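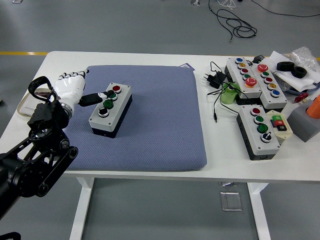 Grurnuvo is my collection of short police and ambulance news items from Cinbridge and the towns up the valley, the kind that run three or four paragraphs and then vanish from the paper's site before the court case even starts. I got tired of hunting for things I knew I'd read, so I started keeping them, and then I started tagging them, and now it's a dataset, I suppose! Every item carries a status colour, and the easiest way to remember the order is the row of buttons on that grey-topped control box: red at one end, then the two greens (the second one bigger than the first), then black. Red means the story is still breaking and the details are shaky. The first green means police or paramedics have confirmed the basics. The big green means a charge or a coroner's finding has been reported, and black means the item was withdrawn or corrected by whoever published it. The colours are stored as plain words in the file, red, green1, green2 and black, so you don't need anything fancy to read them.

Home Files Issues Wiki Changelog Log in

What's in it

There are 2487 items in items.csv, one per row. Each has an id, the town, the month, the time of day if the report gave one, the type of incident, who the first official source was, the status colour and my own two-line summary. The summaries are mine, written from scratch. The articles themselves aren't in here and won't be, they belong to the papers.

Incident types are a fixed list of nine: assault, shooting, robbery, break-in, crash, fire, drowning, missing person and other. "Other" is bigger than I'd like. A lot of it is farm machinery thefts, and if somebody wants to go through and split those out I'd be thrilled.

There's a second file, followups.csv, which links an early report to the later ones about the same incident. Only 208 incidents have a follow-up at all. I knew most of these stories dropped off the page after the first morning, but I was still surprised when I saw that (and a bit cross).

Names

I don't record names of victims, suspects or witnesses, full stop. Ages go in as bands. Streets are left out and the town is as close as you'll get. Schools and clinics become "school" and "clinic". If you spot something that slipped through, email me before you open an issue, because issues are public and then we've made it worse.

How the tagging was done

Aniela Wieczorek and I each tagged everything separately and then sat down with the ones we disagreed on. Most of the arguments were about robbery versus break-in when somebody was home asleep. We went with robbery only if the report says there was force or a threat. Obinna Ajayi wrote the script that catches duplicates (dedupe.py, in the tools folder). It compares town, month and incident type and then looks at the wording, and it's a little too keen on crashes, so have a look at what it flags before you let it delete anything.

"Allegedly" was a whole headache on its own. Reporters put it in for legal reasons and sometimes put it in front of the wrong word, so that the man was "allegedly dead". We keep a column called alleged that says yes if any part of the report was hedged. It doesn't tell you which part. Sorry!

Things to watch out for

Small towns are thin. Garusari has 30 items, and if you work out a crime rate from that I will be sad. It has no paper of its own, so a thing only gets in if Cinbridge reporters drove out for it.

November looks terrible every year you plot it. Part of that is dark roads and part is that one of the papers does a big road safety series then and writes up every fender-bender.

Time of day is whatever the report said. "Just after lunch" is stored as afternoon and that's the best I can do.

A red item that never got a follow-up stays red forever. Please don't read it as "unsolved", it only means I never found another story.

Using it

Open the CSV in whatever you like, it's UTF-8 with commas. Research, school projects and journalism are all fine and a credit would be lovely. Don't use it to try to work out who people are.

Fixes and new items go in as pull requests, with a link to the original report in the comment. I go through them in the evenings, and Aniela gets the ones where I'm not sure about the colour.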